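Unit 4: Kitchen Cabinets and Countertops – Reading a Supplier's Quotation

These notes go with the August session. Bring a calculator and the Brelosia price sheet handed out last time.

4.1 What the quotation covers

A modular kitchen quotation is built up from cabinet boxes, doors and drawer fronts, hardware, countertop, and fitting. Some suppliers put all of this on one line. Others give a separate price for each cabinet. Ask for the second kind whenever you can get it. A single figure can't be compared with anything.

Brelosia prices by the cabinet. Clonberg prices by the running foot, measured along the wall, with base and wall units charged at different rates. Neither method is wrong, but a corner can be counted twice under the running-foot method. Check whether the measurement goes into the corner on both walls.

4.2 Box material

The box is the part that carries the weight. The usual choices in this price range are particleboard, plywood and stainless steel. Particleboard is the cheapest and does well enough in wall units. Under a sink it swells once water gets into a cut edge. Plywood holds screws better. Steel boxes don't swell, but they dent, and the thinner ones ring when a drawer is shut.

Steel grade matters more near the sink than anywhere else. Grade 304 is the common choice indoors. Grade 202 costs less and can show rust spots in a damp kitchen.
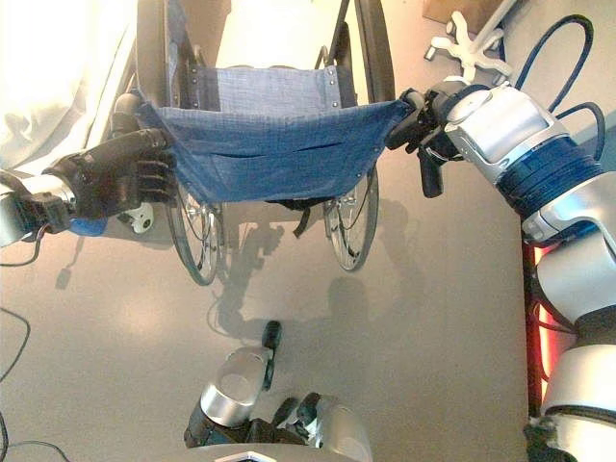

Berisha asked whether it makes sense to mix materials in one kitchen, with steel under the sink and particleboard for the rest. It does, and many fitters will suggest it. The doors have to come from one batch so that the color matches, and the box depths must agree or the countertop will not sit flat.

4.3 Hardware

Hinges and drawer runners are often quoted as "standard fittings." Ask for the make and the load rating in writing. A pan drawer needs a stronger runner than a cutlery drawer, and a quotation that gives one runner type for every drawer should be questioned.

Soft-close hinges are sometimes listed as an extra. In the Clonberg sheet they are included for base units only – see the small print under the table.

4.4 Worked example

A base run has four cabinets. The cabinet boxes come to 3,000. Doors are 455, hardware is 337, and fitting is 500. The countertop is quoted separately.

3,000 + 455 + 337 + 500 = 4,292

Divide by four to get the average per cabinet, which is 1,073. Use this only as a first check. A sink unit has no drawers and should cost less than a drawer unit of the same width, so the average hides a good deal. 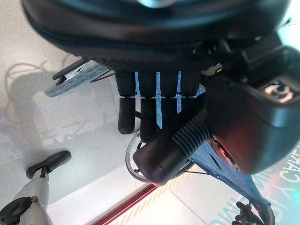
Fig. 2. Grip and reach.

4.5 Countertop

Countertops are charged by area, plus the length of finished edge, plus cutouts. Students often leave out the cutouts. A sink and a cooktop make two, and the faucet hole may be charged on top of that. Druto lists an undermount sink cutout at a higher rate than a drop-in one, as the inner edge has to be polished.

For next time: redo 4.4 with the fitting charge left out, and find the new average per cabinet. Read Unit 5 up to the section on backsplashes.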